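Skorkstead Home & Shed Forum > Storage, Sorting and General Despair

Thread: Baskets on the wall or tubs on the table?

biscuit_tin_full
Posts: 877

Starting a new thread because the old one got to 14 pages and was mostly about moth traps by the end.

I've been trying to keep a work table clear and have got as far as hanging things up. White mesh basket at the back, hooked over the horizontal rail, with the small colourful bits in the bottom. Black wire basket on the left-hand wall, held on with white cable ties. The walls are the dark grey ribbed sort, which looked very smart in my head and now make me feel I'm sorting things inside a shipping container, hence the flowery cloth. I'm told the cloth is "a choice".

Where I've come unstuck is the tub. It's a dark teal plastic one, a good size, and it lives on the table, so of course everything ends up next to it. My other half says hang the tub as well. I say you can't hang a tub. We have been having this conversation since November.
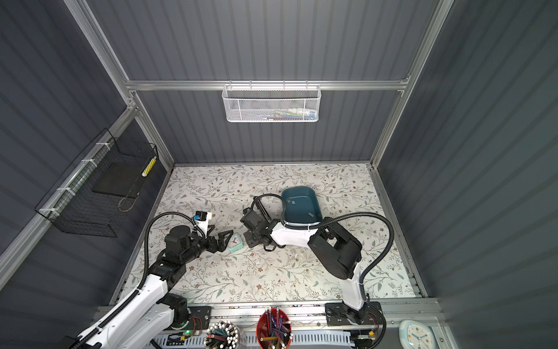
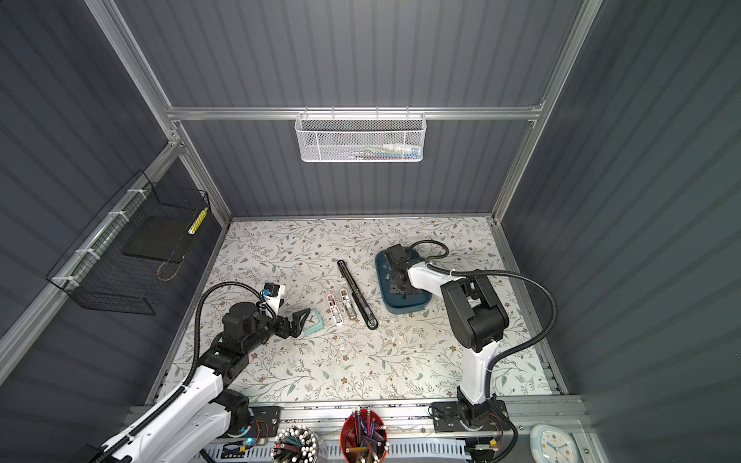
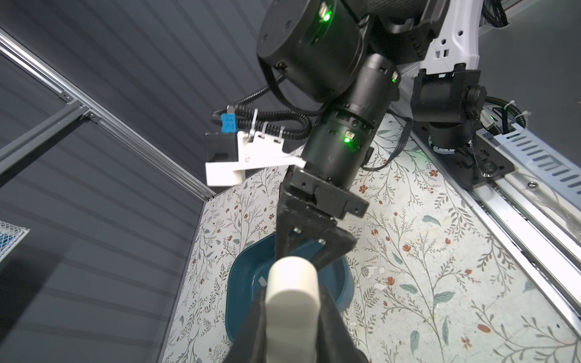 So the question is whether a tub counts as tidy. My feeling is that if a thing is in a tub it has been put away, even if the tub is in the middle of everything. The opposing view in this house is that I've just put a rim round the mess. Opinions please, preferably mine.

hallway_of_doom
Posts: 3000

A tub on a table is a pile with sides. Sorry.

pegboard_or_bust
Posts: 1078

Disagree with the above, as is traditional. Tubs are fine if they move. You work, you tip things in, you carry it off. The trouble starts when the tub gets a permanent address. Ours has been on the kitchen worktop so long that the bread bin has been moved to suit it.

More worried about the cable ties, if I'm truthful. They do hold, but every time you want to shift the basket along a bit you have to snip them and start again, and then you find you've used the last one and the only others are in the basket. Get proper hooks. Feris do a plain one that goes over a rail and comes off again when you change your mind.

biscuit_tin_full

I quite like the ties. They stop me changing my mind.

hallway_of_doom

You can't reach into a wire basket without the wire basket reaching back. I had the Vanhove ones in the utility room and gave up after they ate the third jumper. Also anything thin goes straight through the holes. Pens especially. You think you've put a pen away and you've in fact posted it behind the washing machine.

clothpegs_anonymous
Posts: 14

New here, hello. Can I stick up for the cloth? I have one very like it, greyish-green leaves and little flowers all over, and it's the best thing in the room. It shows you nothing. I dropped an entire box of beige buttons on it in the spring and I'm still finding them, but from the doorway it looks lovely.

pegboard_or_bust

That is the case against the cloth, surely.

clothpegs_anonymous

Depends how much you want the buttons.

hallway_of_doom

Patterned cloth on a work table is madness. Plain white, or leave the table bare, and then you can see the bits and sweep them up. White bits on a white background with leaves on it could sit there for years. And it'll ruck up as soon as you drag anything across it -- has it been fixed down at all?

biscuit_tin_full

Smoothed down firmly with the flat of the hand, which is my usual method. I take the point about the bits. There are some white specks on it that I'd been mentally filing as blossom.

While I've got you all: where do people keep a clock? Mine's a little mint-green alarm clock and it lies about on the table with everything else. It won't hang and it looks daft in a basket.

pegboard_or_bust

Small shelf, at eye level. There's a stall at Gevgate market, far end past the plants, does offcuts of shelf for next to nothing. Take your own bag, they're funny about bags.

hallway_of_doom

In the tub.

biscuit_tin_full

I thought you were against the tub??

hallway_of_doom

I am. But if you must have one, put the clock in it, and the odds and ends, and then put the whole lot under the table. Clear surface. I've been saying this since page two of the last thread.

clothpegs_anonymous

If it goes under the table the cloth could hang down in front of it. Then nobody sees either of them!

pegboard_or_bust

Please don't encourage this.

biscuit_tin_full

Have read the last few out loud at this end. The tub is going under the table on a trial basis, the ties are staying, and I'm off to Gevgate for a shelf. Will report back on the bag situation.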